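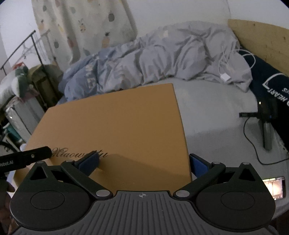 Clearing the bed before you change it

A bed is the largest flat surface in most bedrooms, so things get put down on it during the day: parcels, chargers, yesterday's jumper. Clear it in the same order each time and the job goes quickly.

Start with anything on a cable. Unplug the charger at the wall first, then coil the lead loosely, about the width of your hand, and fasten it with a twist tie. Don't wind it round the plug. The wire gives out where it meets the adapter, and a tight bend there shortens its life. Phone stands and other small gadgets go on the bedside table before you pull at any bedding.

Boxes next. A flat carton is worth keeping if the corners are sound. It will slide under most beds and holds spare pillowcases or winter scarves. Wipe the underside before it goes anywhere near clean sheets — parcels pick up grit on the way to you. Write the contents on the short end, where you can read it without pulling the box out.

Clothes go on a hanger or in the wash, and nowhere else. If you have an open rail, keep a few empty hangers at the end nearest the bed. Printed tops should be turned inside out and washed cool.

Shake the duvet from the foot end, holding two corners, and let it hang over a chair for 20 minutes with the window open. Fold any blanket in thirds lengthways so it lies flat across the bottom of the bed.

Pale sheets show marks early. Dab with cold water and a little washing-up liquid, leave it a few minutes, then wash as the label says. We use the Tuominen cotton sheets at home and they have come through since March without going grey — no softener, and never more than a half-full drum.

Curtains near the bed gather dust too. Run the soft brush of the vacuum down them while the duvet airs.

Updated May 26, 2023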